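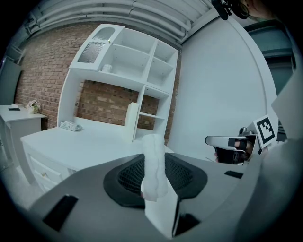
Drirkness Andano hand-held gripper, two-hand set: marking and inspection practice. The Andano is supplied in pairs and is to be set up, labelled and retired in pairs. Each unit carries a square fiducial marker, black on white, on a flat plate. The marker on the right-hand tool above sits on a white plate at the top of the gripper, clear of the operator's fingers, and that is the position required by section 8 of the Allmont handling code. Fingers must not cross the plate at any grip width. Padded finger covers are treated as consumables and are replaced every 300 operating hours, or sooner if the wrap has torn through.

Home offices and furnished rooms are permitted work areas under the code. Cords, cups and telephones within reach of the tool are to be recorded on the site sheet before the first run. Operators work no longer than 16 minutes without setting both units down.

Marker plates are matte finish. Do not laminate, polish or cover with clear tape. Glare voids the calibration check.

Mass per pair, with covers: 1,131 g
Spare covers: sold in bags of 8
Colour: grey housing only
Distributor: Guimarães Industrial

Products > Hand tools > Grippers > Andano

Print this page | E-mail this page

Comments (3)

gripfast: Does the 300 hours apply per cover or per pair? Our site sheet only has one line for it.

marlow_t: Per pair. Change both even if one looks fine.

benchtwo: Plates on ours arrived with film on them. Peel it before calibrating, the manual leaves that out.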